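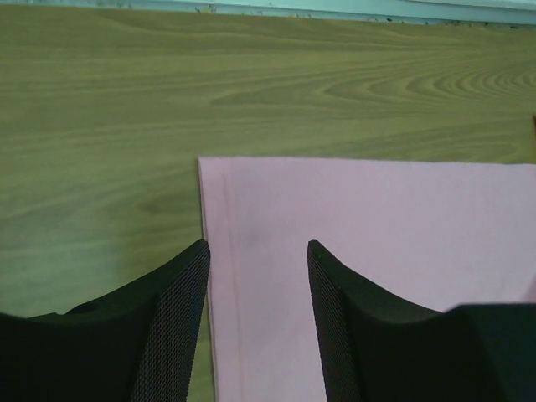 Oko Reviewer's Desk, version 2
Section 17: Setting up your first book review
Last revised 2022-02-13

You have installed Oko, signed in, and dismissed the welcome tour at a speed we try not to take personally. This section covers making a review, attaching it to the right edition, checking your quotations, and sending the result to an editor. It assumes you have read the book. Oko has no means of checking.

If you are moving files over from the old Ngui desktop program, do Section 16 first and come back. Files carried over without the converter keep their text and lose every italic, and reviewers tend to notice this on the morning a piece is due.

Creating the review

1. Open the Desk and choose New > Review. (New > Essay gives you the same page with a larger box and no star rating.)

2. Enter the ISBN from the copyright page. If you have an advance copy, the number on the back may belong to the hardcover, the audiobook, or a cookbook from the same publisher. Check that the title Oko brings back is the one in your hand.

3. Under Edition, pick Advance, First, Reprint or Translation. For a translation, the Translator field must be filled in before you can save. You can't type "unknown." People used to.

4. Set the word limit. The default is 3000, which is generous, and your editor almost certainly has a smaller number in mind. The counter in the corner turns orange when you are close and red when you are over. It will go on letting you type.

5. Choose a template. Blank is blank. Biography, Crime and Memoir add a side panel for sources, covered below. Poetry adds nothing except proper line breaks, after a great many letters.

6. Press Save. Oko does not save an untitled review by itself, so give it a title, even a bad one. Most of the reviews on our own server are called "review."

Note: Star ratings are off by default. To switch them on, go to Desk > Settings > Stars. Half stars are allowed. Quarter stars were requested in June and we are still thinking about what kind of person needs them.

Adding and checking quotations

The quotation checker compares what you typed with what you marked while reading. It works only if you marked something.

1. While reading, add passages to your Margin, either by typing them in or by scanning the page with your phone. Put in the page number as you go.

2. In the review, place the cursor where the quotation belongs and choose Insert > From Margin.

3. Shorten the passage as needed. Oko adds an ellipsis wherever you cut from the middle. If you cut the word "not," it adds an ellipsis and a small yellow flag, and the flag stays until you click it and confirm that you meant to.

4. When the draft is done, run Check > Quotations. A green tick means the text matches. A gray tick means it matches something else in the Margin, usually a line from a different book. Look at the gray ones.

Caution: Scanned text is only as good as the scan. The letters "rn" are often read as "m," and a novel about a barn can become a very different novel. Compare long passages against the page before you send.
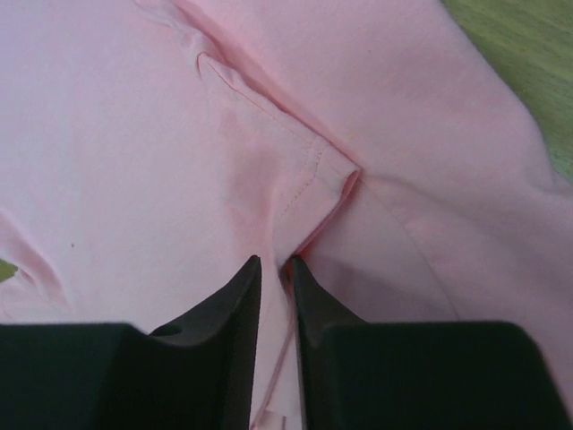
Caution: If you are quoting from an advance copy, the publisher may still change the wording. Tick Confirm Against Finished Book, and Oko will remind you on publication day. The reminder cannot be snoozed more than 2 times.

The sources panel

Biography, Crime and Memoir reviews open with this panel at the right. Use it to keep what the book claims apart from what you looked up yourself at midnight.

1. Type each claim you want to check on its own line.

2. Mark where it came from: Book, Author's Notes, Newspaper, Court Record or Other. Anything marked Other needs a sentence of explanation. "The internet" does not count as a sentence.

3. Drag lines up or down to match the order of your draft. Or don't. The panel prints either way.

4. To hide the panel while writing, press Escape. To find it again, choose View > Sources. Pressing Escape a second time closes the review – we know, and it is on the list.

The panel holds up to 293 lines. A reviewer who reaches the limit is probably writing a book and should see Section 22.

Sending to an editor

1. Choose Send > Add Desk and enter the code your editor gave you. Codes are case sensitive. The Onham and Hinville desks have codes that differ by a single letter, and each has grown used to forwarding the other's mail.

2. Pick Full Draft or Clean Copy. Full Draft includes your private notes. Read that last sentence again before choosing.

3. Fill in Disclosures. If you know the author, share an agent with the author, or once shared an unfortunate panel with the author, say so here. The field takes plain text and goes to the editor only.

4. Press Send. The review locks, and its title turns blue in your list.

Note: To unlock a sent review, the editor must return it. There is a Request Return button. It sends a polite message that we wrote for you and that you can't edit, for reasons that became clear during testing.

If the title stays black, the review has not gone anywhere. Check your connection, then the desk code, then whether the Translator field is empty. After that, export the draft as plain text (File > Export > Text) and email it the old way. Editors still open those.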